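Relatório de projeto – Disciplina de Projeto Integrado em Robótica

Segmentação automática de demonstrações para a tarefa de arrumar a cama

Equipe: Anathi Sibiya, Nerea Sotomayor, Veronika Gisler
Orientação: Vasanthi Mudaliar
Entregue em 30 de junho de 2018

1. De onde saiu a ideia

Quem já tentou ensinar um robô a mexer com tecido sabe que o tecido manda. Uma caneca tem alça, tem pose, tem modelo 3D; um edredom tem o formato que quiser naquele instante. Quando começamos a disciplina, a ideia era treinar uma política completa para arrumar a cama a partir de demonstrações feitas com garra manual. A professora Vasanthi nos fez uma pergunta que mudou o semestre: "como vocês vão saber onde começa e onde termina cada pegada?" Não sabíamos. E foi assim que o projeto virou um projeto de software, do qual gostamos muito mais do que esperávamos!

O resultado se chama Murkden. É uma ferramenta que lê o vídeo da câmera montada na garra, estima a abertura dos dedos quadro a quadro e corta a gravação em trechos: aproximação, pinça, transporte e soltura. Cada trecho sai com um rótulo e um grau de confiança, pronto para revisão.

2. Dados

Trabalhamos com 50 demonstrações, gravadas a 30 quadros por segundo em quartos de verdade, com a bagunça que cada quarto tem. Decidimos cedo não arrumar nada antes de gravar. Um detector que só funciona com lençol liso e fundo neutro não ajudaria o grupo que vai usar os dados depois de nós.

Separamos as gravações por quarto, e não por sorteio simples. Na primeira tentativa fizemos o sorteio e os números ficaram lindos, até a Nerea notar que o mesmo edredom aparecia no treino e no teste. Refizemos tudo em uma tarde (longa).

3. Como funciona

O programa tem três etapas. A primeira localiza os dois dedos na imagem. Como a câmera é solidária à garra, eles ocupam sempre a mesma região, e uma rede convolucional pequena dá conta do recado. A segunda transforma a posição dos dedos em uma curva de abertura, com um filtro de mediana para tirar os saltos de quadros isolados. A terceira é uma máquina de estados com histerese: um limiar para entrar em "pinça", outro, mais folgado, para sair.

A histerese foi sugestão da Soledad Bellamy, monitora do laboratório, e resolveu nosso pior problema de então. Com um limiar só, a curva tremia em volta do valor e uma única pegada virava cinco ou seis trechos minúsculos.

Para revisar os cortes escrevemos uma interface simples, o Zendau, que mostra o vídeo em cima e a curva embaixo. Dá para arrastar a fronteira de um trecho com o mouse. Parece pouco, mas ver a curva descer junto com os dedos fechando foi o momento mais divertido do semestre – passamos uma noite inteira só assistindo.

4. O que deu trabalho

O caso mais difícil é o tecido grosso. Numa fronha fina, os dedos quase se encostam e a curva vai perto de zero. Num edredom acolchoado eles param bem antes, com a dobra entre eles, e o limiar fixo entendia isso como garra aberta. 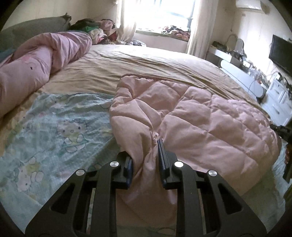
A correção foi deixar de olhar para o valor absoluto e passar a olhar para a derivada: se a abertura caiu e depois estabilizou, há algo preso, seja qual for a espessura. Veronika implementou isso como uma janela deslizante de 700 milissegundos. Janelas mais curtas confundiam hesitação com pegada, e as mais longas engoliam as pinças rápidas de ajuste, aquelas de puxar só a pontinha do lençol.

Também sofremos com a luz. Perto da janela, a exposição automática oscila e o detector perde o contorno dos dedos por alguns quadros. Aumentamos os dados de treino com variações de brilho e melhorou bastante, embora contraluz forte ainda peça revisão manual. Dedos escuros sobre tecido escuro são outro ponto fraco, que deixamos registrado na lista de pendências do repositório.

5. Avaliação

Comparamos os cortes do Murkden com a anotação feita à mão por duas de nós, de forma independente. Adotamos tolerância de 3 quadros para considerar uma fronteira correta. As fronteiras de início de pinça são as mais confiáveis. As de soltura ficam atrás, e nessas nós mesmas discordávamos: o tecido escorrega antes de os dedos abrirem por completo, e cada anotadora tinha sua opinião sobre o instante certo.

6. Próximos passos

Em outubro a Anathi continua o trabalho na iniciação científica. A primeira tarefa é juntar à curva visual os dados do sensor inercial da garra, que já gravamos mas ainda não usamos. A segunda é exportar os trechos em um formato que o planejador de movimentos do laboratório leia diretamente, sem o script de conversão que hoje só roda no computador da Veronika. O código, as anotações e o manual do Zendau estão no servidor da disciplina, na pasta do grupo.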